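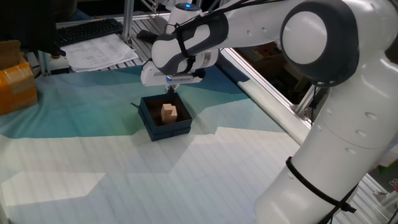 How to Start a Sourdough Starter and Bake Your First Loaf With It

I have been baking with the same starter for years now, and I still get a little thrill when I lift the lid and see it domed up and full of holes. It's flour and water! That's the whole ingredient list. If you've been putting this off because someone handed you a spreadsheet and a pH strip, please come back to it. You need a jar, a scale, and some patience, and you'll have bread you made from scratch in the truest sense.

I wrote most of this for my neighbor Viera Štěpánek, who kept asking me the same questions over the fence, and then her cousin wanted it, and then people at the Zellham library bread night wanted it, so now it has a page.

What you need

A glass jar, quart size, with a loose lid
A kitchen scale that reads in grams
Whole wheat or rye flour for the first few days
Plain unbleached white flour after that
Water – tap is fine in most towns, but if yours smells strongly of chlorine, let a pitcher sit out overnight (this won't help if your town uses chloramine, so use filtered in that case)
A rubber band
A Dutch oven with a lid, for the baking

Skip the fancy crocks for now. My first starter lived in an old pickle jar and was perfectly happy.

Day one

Put the empty jar on the scale and write down what it weighs. I put mine on a piece of tape stuck to the bottom. You will thank yourself later when you want to know how much starter you've got and it's all stuck together in there.

Add 50 grams of whole wheat or rye flour and 50 grams of water that feels barely warm on your wrist. Stir until there's no dry flour left. It should look like thick pancake batter, maybe a bit stiffer with rye. Scrape down the sides, set the lid on loosely, and slide the rubber band around the jar at the level of the batter.

Put it somewhere warmish, mid 70s Fahrenheit if you can manage it. The top of the fridge is good. So is the oven with only the light on, but put a note on the oven door. I mean it. Peter Kopecký preheated his to 400 with a week-old starter inside and had to begin again.

Days two and three

On day two, just stir. You may see a few bubbles or nothing at all.

On day three, throw out all but 50 grams and feed what's left with 50 grams of flour and 50 grams of water. I still use whole grain flour here. Stir, scrape, lid, rubber band.

A lot of starters go crazy right at this point. They double, they bubble, they smell like old socks or cheese, and you'll think you're ready to bake. You aren't yet, sorry! That first burst comes from bacteria that show up early and then die off as the jar gets more acidic. The yeast you want is slower to get going.

Days four through seven

Feed once a day, same amounts, and start swapping in white flour. I do half and half on day four and all white by day six. If you like the flavor of rye you can keep a spoonful in there forever.

Now comes the slump. Day four or five can be completely flat, with a thin layer of gray liquid on top. Please don't dump it! More starters get thrown out on day five than on every other day put together, I'm convinced of it. Pour off the liquid, feed it, and go do something else.

Natália Kadlec keeps hers in a cold house in Taltlow and her slump lasted until day 12. It was rising beautifully by day 15, and the bread she makes with it now is better than mine. Cold kitchens need longer. If yours is under 68 degrees, keep going with the one feeding a day and don't add extra feedings, which just water down the yeast you've managed to grow.

When you see it climbing again, switch to two feedings a day, morning and evening.

How to tell it's ready

You want it to double in six to eight hours after a feeding, and to do that for 2 days in a row. The rubber band makes this easy to check. It should smell pleasantly sour, a bit like yogurt or a green apple.

People love the float test, where you drop a spoonful in water and see if it floats. It's fun, but I wouldn't rely on it. A wet rye starter can sink and still make great bread. Watch the rise.

If you see pink or orange streaks or anything fuzzy, throw it all away, wash the jar in very hot soapy water, and begin again. Gray liquid is okay. Color and fuzz are never okay. 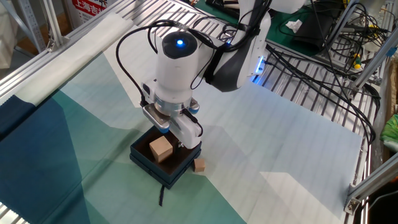 Your first loaf

Feed the starter in the evening and mix the dough in the morning if your kitchen is cool. In a warm kitchen, feed it first thing and mix at lunchtime. You want to catch it near its highest point, when the top is still domed or has only just started to flatten.

For one round loaf:

400 grams bread flour
100 grams whole wheat flour
350 grams water
100 grams active starter
10 grams salt

Stir the starter into the water until it's cloudy, then add the flours and mix with your hand until you've got a shaggy mess. Cover it and walk away for 45 minutes. Sprinkle on the salt, wet your hand, and squeeze it through the dough until you can't feel the grains anymore.

Over the next two hours, do four sets of folds, one every half hour. Grab one side of the dough, pull it up as far as it'll go without ripping, and fold it over the middle. Turn the bowl and do it again until you've gone all the way around. The first set feels hopeless and by the third it's smooth and stretchy and kind of wonderful to touch.

Then leave it alone, covered, until it has grown by half and jiggles when you shake the bowl. At 75 degrees that takes me another three hours or so. Go by the dough here and ignore the clock.

Tip it onto a lightly floured counter, pull the edges into the center, flip it over, and drag it toward you a few times with cupped hands until the top is tight. Set it seam side up in a bowl lined with a well-floured dish towel. Rice flour is best for this, it really doesn't stick. Cover and put it in the fridge overnight.

Baking

Put the Dutch oven in the oven with its lid on and heat to 475 for 45 minutes. Turn the dough out onto a sheet of parchment, cut a slash across the top with a razor blade or your sharpest knife, and lower it in by the paper. Careful with your wrists – that pot is ferociously hot.

Bake 25 minutes with the lid on. Take the lid off, drop the oven to 450, and bake 15 to 20 minutes more, until it's darker than you think it should be. The inside should read 205 or above on a thermometer.

Cool it on a rack for at least an hour. I know. It crackles while it cools and the whole house smells amazing, and you still have to wait, or the middle will be gummy.

If something went wrong

Flat and dense with a few giant holes: it needed longer before shaping, or the starter was too young. Give the starter another week of feedings.

Flat and sour with tiny even holes: it went too long. Shorten the rise next time, especially in summer.

Burned bottom: put a baking sheet on the rack below the pot. That fixed it for me instantly.

Dough sticks to everything: drop the water to 325 grams until you get the feel of it. Abdul-Rahman Amoah, who taught the Oravec class I took, started every beginner there, and I wish I'd listened the first time.

Keeping it going

If you bake most days, leave the starter on the counter and feed it daily. If you bake on weekends like me, feed it, give it an hour or two at room temperature, and put it in the fridge. Once a week is a good feeding schedule for a cold starter, though I've left mine for a month and it came back after three feedings.

You don't have to keep a lot. I keep 30 grams and build it up the night before. The extra goes in a second jar in the fridge for pancakes, crackers, and waffles (the waffles are so good!), but only once the starter is past its first week or so. Early discard tastes awful, so compost that.

And dry some as a backup. Smear it thin on parchment, let it go crisp, crumble it, and keep it in a sealed jar in the cupboard. To wake it up, soak a teaspoon in a tablespoon of warm water, stir in a tablespoon of flour, and feed as usual from the next day.

Last updated 11/06/2021. I changed the water amount in the troubleshooting part and added the note about chloramine.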